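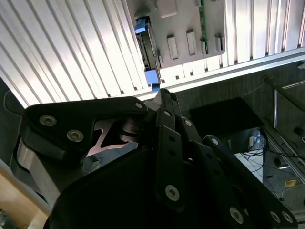 We visited the Drasex disassembly lab in Komuvari on July 7, 2023. Work that day covered desktop computers and small electrical parts, and most of the talk was about a fault.

During an earlier run the gripper closed on a cable beside a drive and kept pulling. The force limit had been set at 400 in the test file and was never changed back. 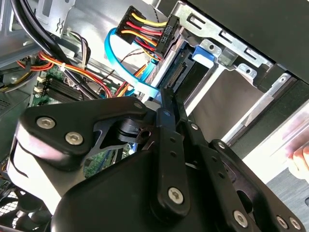 The arm stopped after 5 seconds - too late for the connector. Staff now keep hands out until the stop light is on, or at least that is the rule.

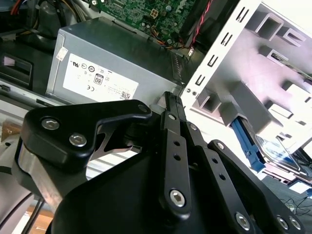 What changed afterward

The limit is now 20, and the program checks it at every start. Prireck, who supply the software, will send a permanent fix in August. We asked if the stop could be faster and did not get a clear answer.

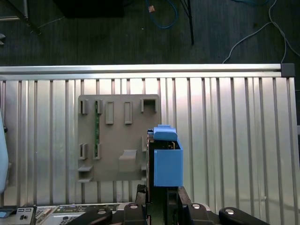 Takeda Maintenance Club - Visits

Our next visit has room for up to six members. Bring closed shoes.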